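# The Heltis Two-Arm Bench: what we sell, and what it's like to work next to one

January 12, 2021

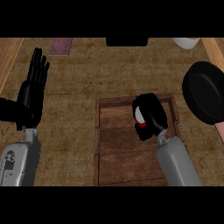

Huệ Mạch wrote to us that she'd read plenty of pages like ours and they all skip the part she cares about, namely what happens to the people who used to do the packing. Fair question, Huệ! I've put that part first and the hardware further down.

I'm Khoa Quách, I look after customers for the Heltis bench at Stusero, and before that I packed kitchen goods by hand for nine years. So I've got opinions.

## What changes for your crew

The bench takes over the picking and placing. Small items into trays, trays ready for the next step, all day long. It's the part of the job that got me in the wrists and shoulders, and I don't miss it one bit.

What's left is more of a mixed bag (mostly good, I think, but you should hear all of it). Someone has to set up the run in the morning, check the first few trays, swap in new stock, and step in when the bench stops and asks for help. It will ask for help. On the Celtville line, where Ladan Mousavi runs the early shift, the first week was pretty much all stops. She kept a paper log taped to the guard and we fixed things off that log every evening. I still have a copy, coffee rings and all.

Her crew moved from packing to what they call tending. Same people, same hours. Two of them went on to learn the setup software and now they write the new jobs themselves, and they're better at it than I am. One person really didn't like it and asked to go back to hand packing, so she packs the gift orders, which we'd never put on the bench anyway.

Things I'd tell any manager thinking about this:

- Tell people early. Before the order goes in, please, and let them ask us questions without you in the room.
- Pick the tenders from the people who pack now. They know which items roll, stick or tip over.
- Budget for training time on the clock.
- Keep a hand station going. You'll want it for odd orders and for days when the bench is down.
- Decide what happens to pay before the thing shows up. We've watched that one get put off and it goes badly.

## What you get

The bench comes as a work surface with a left arm and a right arm, each with a black fingered hand on a gray forearm. The hands are shaped like ours, so most of the trays and containers you already own will do. You can set the arms up to share a job or keep one out of the way while the other does the reaching.

Included in the standard package:

- Both arms and hands, fitted and tested
- The table, with a rim around the work area
- Guarding and two stop buttons
- The Semwal planning software, where you build and try out a job on screen first
- Setup training for your tenders, at your place
- Phone support from an actual former packer (me, or Loan Hoàng when I'm out)

I want to put in a word for Semwal, because it's the bit that won over the skeptics in Celtville. You lay out your own table in it, with your trays and pans and bowls and whatever else lives on there, and you run the job before anything real moves. Tenders can try a dumb idea, see it go wrong, and nothing gets dented! Loan does her training sessions almost completely in it for the first couple of days.

It isn't perfect. Squashy packaging is hard to get right on screen, so a job with bags or soft pouches always needs some fiddling once you're on the real bench.

## What it's good at, and what it isn't

Small rigid things are the sweet spot: jars, capped containers, boxed items, utensils. Anything a person would pick up one-handed without thinking much.

It's slower than a fast packer. I'll say that plainly, and I'd race it any day for the first hour. By the end of a shift I'd lose, and my wrists would let me know about it.

Please don't buy it for glassware with thin stems, tangled items, or anything wet. We've tried all of those and you'd be cross with us.

## Ordering and trial runs

We don't ship without a trial. Send us a box of what you pack, with the trays you pack it into, and Hạnh Đàm will build the job and go over it with you and at least one person from your floor. A trial job usually takes more than 60 test runs before Hạnh is happy with it, so give us a bit of time.

The next open slots for installation are in May. If you'd like to visit a bench at work first, Ladan's crew is fine with visitors as long as you come outside the morning rush and wear closed shoes. Ask for me and I'll set it up. And bring one of your packers along, they ask the best questions.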